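The Blue Table: a November gallery from Grorncombe

Everything we own ends up on the blue table sooner or later. We bought it to eat at, and I believe we managed it twice before the first box arrived.

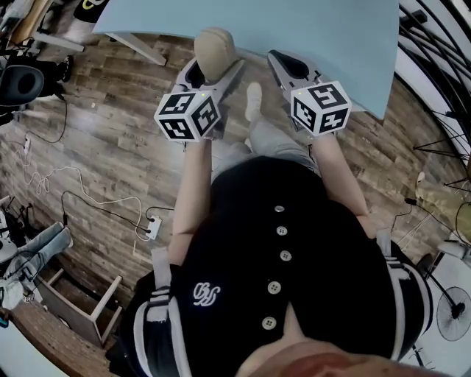

The boxes came from the old flat, from Mio Higuchi's mother's loft and from a cupboard on the landing that had been painted shut by a previous tenant with strong views. We gave ourselves November to get through the lot. The rule was that every object had to go across the table, be looked at properly, and be sent to one of four places: keep, mend, give, or the tip. Iman Fahmy added a fifth place, called "later", and most of what follows lives there now.

Captions are mine. Complaints about them have been received from everyone else in the house.

The table, before
It was sold to us as seating six, and it will, provided two of them are on good terms. Dinesh Pillai says the colour is duck egg. Nerea Montoya says it is hospital. We have stopped asking visitors, as they tend to side with whoever made the tea.

Soft things, first heap
We started with anything soft on the grounds that it couldn't break and would be quick. It took until supper. Soft things have a way of being attached to somebody, and that somebody is always in the next room and has just heard you say "tip".

Soft things, second heap
Mostly padding. Chair pads, a draught excluder that had given up on draughts, shoulder pads cut out of a jacket in a year when we all went off them. I kept the shoulder pads. They are very good for polishing taps and I won't be argued with.

The Orkidano tin
Orkidano made butter biscuits, and then made nothing, and we have been left with the tins. This one held a sewing kit, as all biscuit tins must by law. Under the thread was a foreign coin, a key, and a note in Oluwatosin Ojo's handwriting saying "do not lose key". He has no idea what it opens.

What the key doesn't open
The shed, the bureau, the meter cupboard, next door's shed (with permission) and the small suitcase. The suitcase was unlocked anyway.

Suitcase, open
Inside it was another suitcase. I was quite excited for a moment.

Cables
I had promised myself there would be no picture of the cables. Dinesh insisted, and he stood over them like an angler. His position is that any one of them might be wanted at any time. Mine is that the things they fitted went to the tip when we were still watching videos. They are in "later".

The Abdelaziz lamp
Named after the shop, where it cost £385, a figure I only learned when the receipt fell out of the base. I had been told it was a bargain. It gives the kind of light by which you can find the lamp. Kept, and put on the landing, where it can be admired by people on their way to somewhere brighter.

Receipt for the above
Framed.

Jigsaw, unopened
A harbour at sunset, most of it sky. Iman's aunt sends one every year, and every year we write to say how much we enjoyed it. This year we thought we should find out if that was true. See the next one.

Jigsaw, opened
It's mostly sky. We did the boats in an evening and then the blue table was out of action for eight days, with dinner taken on our knees and the sorting moved to the floor. The planks have gaps between them, as planks in a house of this age do, and I expect a piece of sunset is down there with the hairgrips.

The gaps
Nerea went along them with a butter knife. Hairgrips, as forecast. Also rice, a stylus, a milk tooth none of us will claim, and one piece of somebody else's jigsaw.

Mending, in a pile
I put this up so there would be a record of how tall it got before it slid off the chair. Mio sat down on the second Multum cushion and began at the bottom, reasoning that whatever was at the bottom had waited longest. A lovely principle. It did bring the rest down.

The first Multum cushion
Don't ask. There was a candle.

Mending, in progress
A sleeve, going back on to the shirt it came from, after a period of independence. Mio sews very small, even stitches and won't talk while she does it, so the room was quiet for most of an afternoon and I got through a whole box of Christmas cards. We were keeping them to find out who had sent us cards.

Things for giving
These went down to the hall by the door in good time to be collected. Over the following days they came back up, one at a time, under people's jumpers. I have not named anybody in this caption, but Oluwatosin knows that I know about the fondue set.

Fondue set
Yes, all right. It was very good. We had it at the table.

Books, a difficult morning
Dinesh owns a history of drainage in several volumes and reads aloud from it when he feels a book is under threat. By lunch we had agreed to keep all of it if he would stop. Volume one is currently holding the kitchen window open and has never been more use.

"Later"
It has its own shelf now. Iman has labelled it and alphabetised it, and it is far and away the best organised part of the house. The cables are under C. The key is under K, with its note, and the small suitcase is under S with the smaller one back inside.

The tip run
One bag. We drove the full width of Grorncombe with it on somebody's lap. The man at the gate asked if that was it, and I felt we had let him down.

The table, after
It was clear at four o'clock. By five there was a parcel on it from Iman's aunt, flat and rattling. We've written to say how much we enjoyed it.

More pictures in December, if the shed goes ahead. Dinesh has asked me to say that the shed is not going ahead.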